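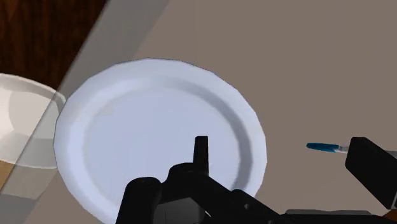 *Fig. 1. Simulated table-clearing station: plate, bowl, blue-ended utensil-like object, gripper.*

## Unit 4: Who Clears the Table Now?

Handout, Weidong Yu. Read before section.

Our case is the staff canteen at Ketinum, which serves 324 lunches a day. The dish room had 10 people when management bought a clearing system from Ornuline. The sales deck promised to "free staff for higher-value tasks." The tasks were not listed — I asked.

**What changed**

- Bussing became "exception handling." An exception is a fork in a bowl.
- Trays now have to be set down facing one way. Diners were trained by poster, with the results you'd expect.
- Two dishwashers became cell operators. Same shift, new badge, and a raise that took until June to show up.
- The old crew talked across the sink. Operators stand 33 feet apart and wear ear protection.

**Practice versus lunch**

Ornuline ran 3,000 simulated pickups before installation. Simulated plates don't have gravy on them. Ursina Pfister, the shift lead, kept a notebook of everything the model left out, and by the second week she was on her second notebook. The vendor asked for a copy. Her job title stayed the same.

**For discussion**

1. Who should be paid for the notebook?
2. Pick a job you've held. Which part would a vendor call an exception?
3. Fig. 1 has one plate in it. What would you add to make it a lunch rush?

Bring one page, typed. Gravy optional.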